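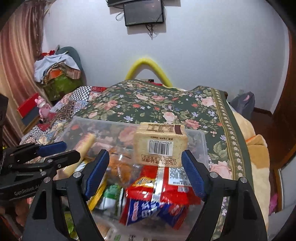 Snacks were the last category left when we sorted the back bedroom in January. They had been in a kitchen drawer, two coat pockets and a shoebox, and putting them all in one place took most of an afternoon. We used a clear plastic bin, set on the bed on top of the rose quilt, and stood the cream-colored biscuit block upright in the middle with its barcode showing. The bags went in around it. The red one takes up more room than it should.

This page is the bedroom part of the house clear-out in Clalville. The hall and the pantry have their own pages. I have kept the notes short and put down what we would want to know if we did it again.

The bin
Clear sides were Carola's choice. She had wanted a basket, but with a basket you have to tip everything out to find the yellow package. The bin cost less too. It has no lid — we looked for one and gave up.

The biscuits
Tall blocks go in first and get held up by whatever is next to them. If they lie flat, the crinkly bags slide off and end up on the floor.

The quilt
Dark green, pink roses, a cream-and-green border. It was my aunt's and it stays on that bed. We sorted on top of it all week and shook it out of the window each evening.

The patchwork blanket
Checkered squares in black and white, red squares, and some paisley. It has been promised to Till, who has asked for it more than once. The peach blanket is staying with us.

What we got rid of
Some 200 items left the room, mostly paper. Two drawers are still full of cables and will get a page when I have the patience.

Reinhold Janssen, 2019-01-08

Comments (3)

Trilok Vishwakarma
We do ours by date, oldest at the front. Works fine until the kids get to it.

Rüdiger Tiedemann
Is the quilt hand sewn? My mother had one with a border very much like that.

Reinhold Janssen
Machine, I think. I will look at the back and let you know.

Recent galleries
Clearing the hall closet
Pantry shelves, before and after
The Haketti cabinet gets new hinges
38 jars and where they went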